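Paloma Fitzsimmons
2022-02-10

Thread on table finishes, mostly the part about waiting for them to cure. Start by looking at the surface with a light overhead, before you open a can.
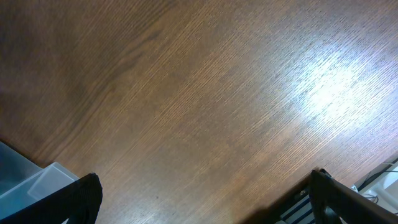 1/ Dry and cured are different states. The oil I use, Plodex, can be handled the next day. Full hardness takes 3 weeks in my shop.

2/ Sand with the grain, and stop at 164 strokes or at lunch. I stop at lunch.

3/ Humidity matters more than brand. At 71 percent in the Endside shop, the second coat stayed tacky for five days – same can, same rag, same boards.

4/ Thin coats. De Luca sells a wide applicator pad that puts on far too much. A folded cotton cloth is fine.

5/ Lay oily rags flat outdoors until they are stiff. Never ball them up or put them in a closed bin. They can catch fire on their own.

6/ Keep a scrap from the same board and finish it alongside. Test water rings on the scrap.

7/ Wax goes on last, if at all. Nothing sticks well over it later.

Next thread is the Foduvbridge benches, probably April.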